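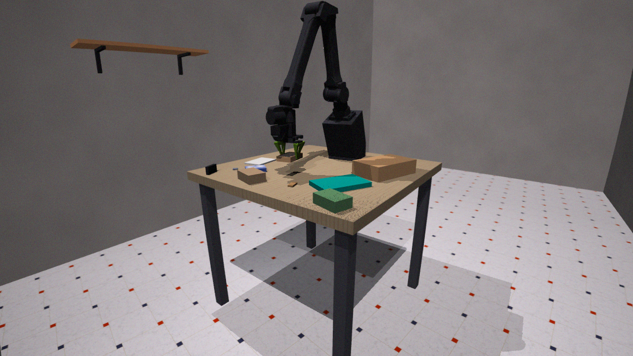
Figure 2. Square wooden table with four dark legs, standing on a pale tiled floor (rendered view).

4.2 Where household paper goes to rest

We had expected the kitchen counter to win. Most of the earlier writing on household clutter gives the counter pride of place, and our own homes did little to argue against it. The diaries said otherwise. Of the 798 items of paper mail logged by our participants in Plendard and Skisell, the largest share came to rest on a table, usually the first one past the front door, and stayed there long enough to be logged again the following week.

Participants were asked to write down each piece of mail on arrival, where it was put, and what happened to it next. "What happened to it next" proved to be an optimistic heading. For 101 items the entry was left blank for the full length of the study, and in follow-up interviews the owners explained that nothing had happened to it next. We coded these as "resting." One participant objected to the term and asked for "pending," which we have kept as a subcategory out of respect.

Table shape mattered less than we had hoped when we wrote the grant proposal. Square tables, of the general kind in Figure 2, gathered paper at the corners, while round ones gathered it in the middle, where it was harder to reach and so lasted longer. The difference was small. What did matter was whether people ate at the table. A table used for dinner was cleared most evenings, although "cleared" covers a range of behavior, and in 22 households it meant moving the pile to a chair. The pile then came back after the meal. We tracked one seed catalog through this trip for the whole of December.

The Brito sorting tray, which we handed out to half of the households at the midpoint, had a modest effect. Mail did go into the tray. It went in on top of the mail already there, and once the tray was full it was treated as part of the table. Two participants put the tray itself in a drawer with its contents undisturbed and reported that the problem was solved. By the measure set out in Section 3, which counts only visible paper, they were right, and we have had to score them that way.

We also asked people to guess how much paper was on the table before looking. Guesses were low in both towns — in Skisell, very low — and they did not improve with practice. Several people became annoyed with the question by the third week, and a few began tidying before the weekly check, which helped their tables and did our data no good at all. Those entries are flagged in the appendix and left out of the totals given in the next section.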